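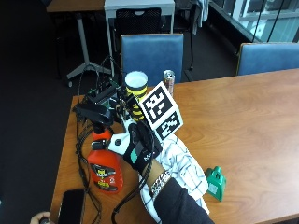
Wiping a table looked like the easy part until I had to do it slowly, one visitor wrote in the guest book after our open day in May, and she asked how long it takes before a robot can do it on its own. We get that question a lot. The answer depends on the table, the cloth and what has been left standing on it.

About Stallurance

Stallurance is a small robotics company in Ham. We work on household and café cleanup: clearing tables, wiping them down, and putting cups, cans and bottles where they belong. We don't build robot arms. We buy those. Our work is the part that comes before, which means recording how people do these jobs by hand and turning the recordings into motions a machine can follow.

Our main product is called Tidier. It is a set of cleanup skills that runs on a standard two-arm robot. The current version handles clearing and wiping. Folding is next, and it is taking longer than we planned.

The recordings are made and sorted with our own software, Flonodeo. It lines up the finger readings from the glove with the position of the hand, and it flags any stretch where the markers could not be read.

How we work

Most of our day is spent at ordinary tables with ordinary things on them. The person recording wears a sensor glove with a marker cube mounted on the back of the hand. The cube has a different pattern on each face, so the position of the hand can be worked out from a camera as long as one face is in clear view. The glove reports what the fingers are doing.

We record with cloths, spray bottles, drink cans, striped cups, small toys and whatever else tends to end up on a table. Cloths are the hardest. A cloth never lies the same way twice, and a fold that covers a fingertip is enough to spoil a take. We tried stiffer cloths early on and got cleaner data, but the robot then did badly with the soft ones people own, so we went back.

A take is usually short. We have 709 of them for wiping alone, and we threw out 331 before we got there. The rules for keeping or dropping a take are written down, and visitors may read them.

Open days

We hold open days for schools, neighbors and people from other companies. The first was in May, and 471 people signed up over the whole program. The next one is 2018-08-15.

Groups are limited to 10. A visit goes like this:

You come in at the front and get a short talk, with no slides.

You watch one of us record a few takes at a table. Please stay on the far side of the tape, as the cables are easy to trip on.

You can then put on a glove and try a take yourself. It comes in three sizes, and the smallest fits most children over eight. Bracelets and watches can stay on if they sit below the cuff. Rings have to come off.

Last, you see Tidier clear and wipe a table. It works slower than a person does. It sometimes drops a can, and when that happens we stop, pick up the can and start the run again.

There is coffee afterward in the front room, and people are welcome to stay and ask questions. At the May visit the questions ran well past closing and we had to finish them by e-mail.

Recordings made by visitors are deleted the same evening. We ask each visitor before we start, and trying the glove is up to you.

What we are asked most

Is it for sale? Tidier is in use at two cafés in Ham under a trial agreement. We are not taking orders from private homes yet.

Does it use sprays? The robot can pick up a trigger bottle and put it down again. Squeezing the trigger is still unreliable, so at the cafés the staff do the spraying.

Are you hiring? We take on part-time recorders twice a year. The work is repetitive and you need steady hands. No technical background is required, and we train you on the glove during the first week.

Visiting us

Open days are free, but you have to book through the contact form. Tell us the size of your group and whether anyone is left-handed, so we can have the right glove charged and ready. School groups need one adult for every five students. The entrance is at street level and parking is behind the building.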